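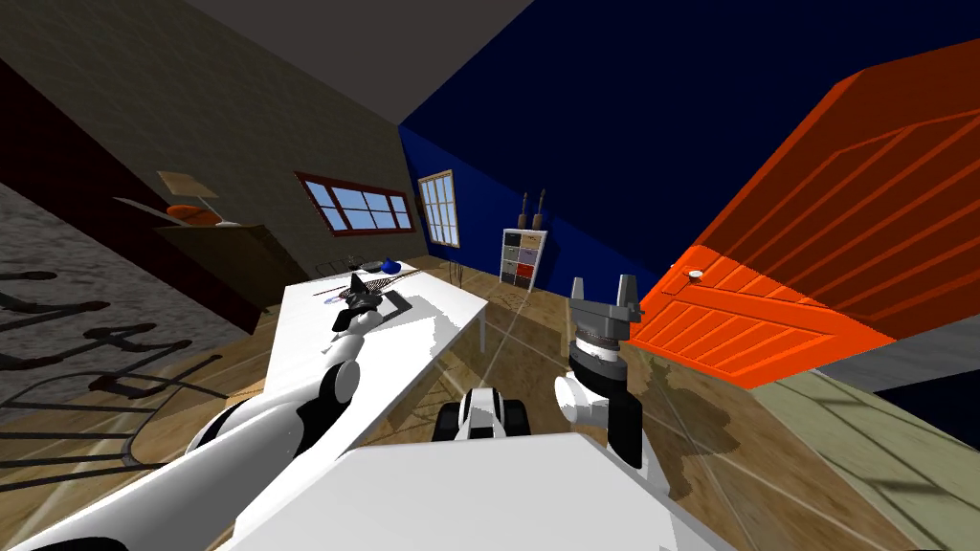
White table with the gray tray and the small blue bowl, render.

Notebook, diversion data project
7 September 2019

Good day! The Herkard county file finally opened. Gwilym got the date columns to parse last night and I spent the whole morning in it. 164 referrals, first contact through case closing, and for once the school referrals are split out from the police ones. I've wanted that split for ages.

First pass, before I forget what I did:

- dropped duplicates on case ID plus referral date, kept the earlier record
- left transfers from Rissanen in, flagged with a T (ask Khadija whether they belong to us or to the sending county)
- "informal adjustment" and "warned and released" coded separately. The old codebook lumps them and I think that hides a lot. A kid who gets a talking-to on the sidewalk and a kid who signs a contract with a probation officer are having very different days.
- age taken at referral, NOT at hearing. Tyyne's version used hearing and some of the older kids slid into the adult bracket on paper.

What jumped out is how much is decided before a judge ever sees anything. I knew that from reading, but seeing it row by row is something else! School referrals for disruption go to intake, intake makes one phone call home, and if the phone isn't picked up the case gets petitioned. 22 of the petitioned cases have "no parent contact" as the only reason entered. I read those notes twice. Several list a work number that was tried during a night shift worker's sleeping hours. So a parent's schedule is doing the work of a risk score, and I really want to see whether it falls harder on some neighborhoods (I'd bet on it, but that's a bet, so leave it out of the draft).

Race field is messy. There are free text entries, blanks, and one clerk who used "other" for every Latino kid until somebody corrected the form. Pirjo thinks we can recover most of it from the school enrollment match. Until that's done no rates by race go in any table, please, even the internal ones. I'd sooner wait than have a bad number wander off into a slide.

Kerttu called from the Fotell site after lunch. Their diversion coordinator has started texting families before calling, and then offers evening appointments. She's thrilled with it, and so am I, but they changed the intake form the same month, so we can't tell the two apart yet. She'll send the old form and the new one. Would love to have a county that changed only one thing.

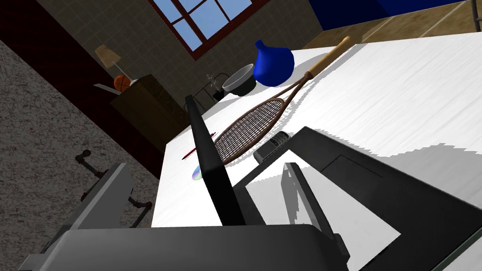

Does a diverted case still show up on a young person's record?
In this county it stays in the intake file until the agreement is completed, and after that the family has to ask for it to be sealed.

Khadija pointed out that the sealing request is a separate form with its own fee line, and the fee can be waived if you know to check the box. Adding a column for waiver requested and one for waiver granted. Gwilym says the clerk's system stores both, which is great news, we just never asked for them.

Isitz extract is still stuck. They want the data agreement signed again with the new office name on it. Sent it over.

Next:
- enrollment match with Pirjo
- code call attempts by time of day, 3 bins (morning, afternoon, evening)
- reread the petition notes with Tyyne, each of us coding blind, then compare
- ask Herkard what "closed admin" means, because it's used in two places and I don't think it means the same thing in both

Backup is on the shared drive, cleaned file and raw file in separate folders. Don't edit the raw one.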